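Progress report to the Sundgate small grants desk
From: Rowena Evangelista, Mesia drop-in room
16 February 2024

Hi Aileen,

Thanks for being so patient with me — the tables took longer than I told you in November! We've now spent $279 of the grant, and most of it went on the drinks corner, so I'll start there.

The light wood tops are a joy to wipe down. One has a gray mark that I've tried dish soap and baking soda on, and it's staying put. Benjie wants to sand it. I'd like to leave it alone until summer, if that's okay with you.

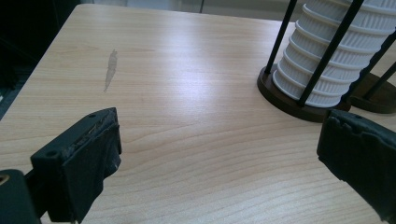 Cups were the other big item. We bought paper ones last fall, and they kept ending up all over the place (under the sink, in the craft drawer, you name it), so everything lives on the table now, stacked up where people can grab one on the way in. 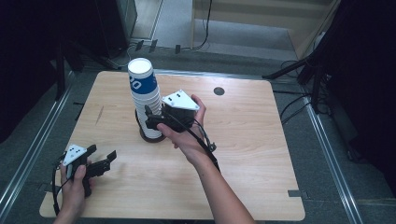

I ordered from Ocampo again, and the delivery charge was $11, a bit more than I'd budgeted. I've moved that over from the snacks line. Tea is holding up fine, but we'll need more sugar before long.

The holder itself has two round bases side by side with black wire loops to keep the cups upright. I only fill one side at the moment. I'd been thinking of putting stirrers in the other. 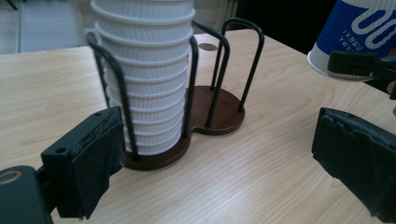
Ronaldo Padilla would much prefer a second stack there, and he told me that stirrers would just fall out between the wires and he'd be the one picking them up. Fair point! I'll get a jar for those.
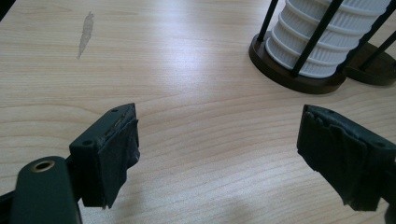
Next up is the shelf over the kettle, and I have a quote of $229 for that, fitting included. Could you let me know if it can come out of this round, or should I save it for the next form?

Rowena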